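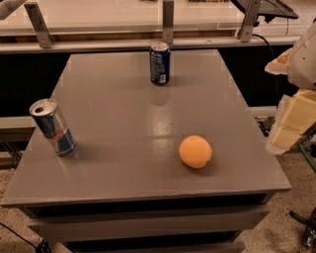

Yuzhen Tang told me she gave up fizzy drinks in September and lasted 8 days. What she missed, she said, was the sound of the can opening at four in the afternoon, when the office goes quiet and the post has been done.

Plenty of people keep that hour. At Hsieh, a small printing firm with 30 staff, the afternoon break has moved twice and is still argued over. The binding room wants it at three. The front desk prefers half past, after the courier has gone. For a while there were two breaks, and the kettle was never off.

Peiyu Mao, at the same firm, keeps to tea and has done for years. She takes it outside in a lidded cup and walks to the canal and back, roughly 200 steps each way. She doesn't take her phone. If it rains she stands in the loading bay.

The older staff remember a trolley. It came round with buns, squash in paper cups and a tin for the money, and people stopped work when they heard the wheels. It went when the firm changed buildings, and a vending machine took its place by the stairs.

Tang is back on one can a day — cola, mostly — and has stopped feeling bad about it. She drinks it at her desk with the window open.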